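We use cookies to improve your visit. By continuing you accept our cookie policy.

The stone that sells the house

Philomena Amissah paid for 48 slabs of brown marble before she had sold one kitchen. Her Prunulcombe showroom now says marble is "back", a claim I have heard every March for as long as I've written about homes. Back from where, she couldn't tell me. 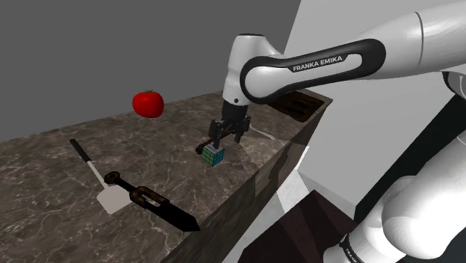 What does it cost to keep?

The brochure from Flultavance, her supplier, spends 18 pages on colour and one paragraph on lemon juice. Acid marks marble. Sealer helps with stains, but it won't stop a dull ring under a cut lime – and the sealing has to be done again.
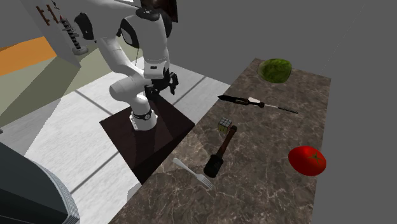 A long run of brown marble-patterned countertop.

Gordon Robichaud, who has fitted benches for most of his working life, is no fan. He says half his callbacks are from people who were told to "just wipe it down". His own kitchen has laminate, two burn marks and all.

The usual answer is that wear gives stone character. Maybe. I notice the people who say so are rarely the ones who paid for it.

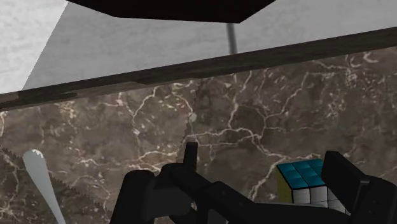 Ask for a sample

Take an offcut home and leave vinegar on it overnight. If you can live with the mark, buy the stone. Amissah will lend you a piece, though she did ask me twice what I wanted it for.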